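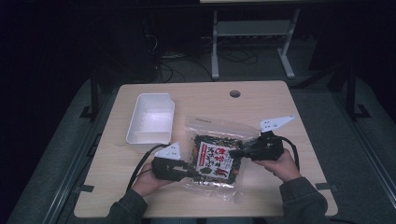

Deodorant switch, week 2, armpits on fire — normal??

Skin & Body > Everyday care

tendham_rd
ok so I quit my regular antiperspirant in May and went to the Kusuma baking soda stick, unscented. First week great. Barely any smell, shirts fine. Then I got a red patch under the left arm, then both, now it stings when I put a jacket on. Box says an "adjustment period" is expected. How long is that supposed to be? Do I push through or quit

mallow27
Quit. Today. That's the baking soda.

tendham_rd
but the box says

mallow27
The box wants you to buy another box. Adjustment period is for smell and sweat, your skin shouldn't be burning. I did 4 weeks of "pushing through" with a different brand and ended up with brown patches that hung around all summer.

Kofi Essien
Slightly disagree with mallow. Plenty of people use baking soda for years with zero trouble, me included. Couple questions first. Are you putting it on right after shaving? And how much? A stick like that you want two swipes, not a full coat.

tendham_rd
after the shower so yeah right after shaving. and um. more than two swipes

Kofi Essien
Well there you go. Shave at night, deodorant in the morning. Try that before you throw out a full stick.

mallow27
Kofi no. Not on skin that's already raw. Let it heal THEN experiment if you must

Kofi Essien
Fine, yes, heal first. I meant after. Should of said that.

izzati_w
Same thing happened to me with the Arkness cream in the little jar, also baking soda. I switched to a magnesium one and it calmed down in a few days. Smell control is maybe a notch worse by late afternoon, I keep a travel one in my bag. Also wash the shirts you wore with the old stick, the gunk stays in the fabric and rubs off on you all over again. Took me forever to figure out why my gray work shirt was the only one that itched

tendham_rd
which magnesium one?

izzati_w
Riltach, the roll-on. Goes on wet and you have to stand there like a scarecrow for a minute. Cucumber scent is nice, skip the cedar

soledad_r
cedar is the best one, what

izzati_w
it smells like a hamster cage Soledad

soledad_r
I happen to like it!! anyway OP look for essential oils too. Mine turned out to be the lavender, not the soda. I blamed soda for ages and bought every soda-free thing going and still got bumps. Went unscented and done.

tendham_rd
mine's unscented already so probably not that

soledad_r
Check the ingredients anyway, unscented can still have stuff in it to cover up the base smell. Fragrance free is the wording you want.

tendham_rd
looking now. coconut oil, soda, arrowroot, beeswax, vitamin e. Thats it

soledad_r
ok yeah then soda is the main suspect

Rafsan Weerakoon
Going to be the grump. Why not just go back to what you were using? It worked, no rash. I tried three naturals, spent close to 100 bucks all in, back on my drugstore stick and happy.

tendham_rd
yellow stains on every white shirt I own. thats the only reason really

Rafsan Weerakoon
Fair. Put it on at bedtime instead of morning, way less transfer. And let it dry before the shirt goes on.

mallow27
Also fair point, but still not on the rash!! Nothing on the rash. Plain water, mild soap, loose cotton, no shaving. If it's weepy or spreading or not better in a week get someone to look at it, could be yeast or something that needs an actual cream

retno_g
Seconding getting it looked at. Mine went from "bit pink" to cracked over a weekend trip and I kept putting aloe on it, the green kind with alcohol. Do not do that. I yelled in a hotel bathroom

Kofi Essien
Ouch. OP, did you patch test at all? Inside of the elbow, couple of days. Boring but it would of flagged it.

tendham_rd
no lol. ok plan — nothing on it, no shaving, baggy t-shirts, then the magnesium one on ONE side. will report back

izzati_w
cucumber!!

soledad_r
CEDAR

tendham_rd
update, 4 days with nothing on it. Sting is gone, still a bit pink on the left. I do not smell amazing. Ordered the Riltach, got cucumber, sorry Soledad

soledad_r
traitor. glad its better tho

Kofi Essien
Good. What are you doing with the soda stick? Feels like a waste

tendham_rd
my brother took it. he's had no problems at all, which is annoying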